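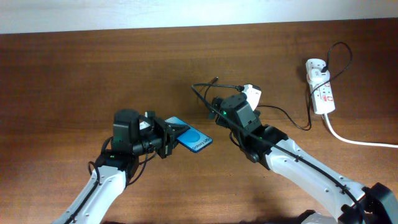
Los dos brazos en la mesa de pruebas de Urnwood, con una caja de teléfono en la pinza izquierda.

Urnwood prepara la compra de su segunda estación de dos brazos, para manipular cajas pequeñas. La responsable de compras nos recibió con la hoja de presupuesto abierta y empezó por lo que no figuraba en la primera versión.

"Pusimos los brazos y casi nada más", explica. "Después llegaron los cables, las bridas, los dedos de repuesto. Fueron 17 líneas nuevas en la hoja." Para los repuestos reserva ahora hasta 400 euros por estación.

Pidió ofertas a Prudano y a Kılıçarslan. La primera entrega en 11 semanas; la segunda es más rápida, pero cobra aparte la formación. "El precio lo miro al final - antes pregunto quién contesta el teléfono cuando se para un motor."

También quiere cambiar la instalación eléctrica. "Con una regleta sobre la mesa se puede probar, pero para trabajar cada día yo prefiero tomas fijas."

El proyecto, que en la casa llaman Lino, debe tener el pedido firmado en septiembre. Antes falta una prueba de 72 horas con cada proveedor.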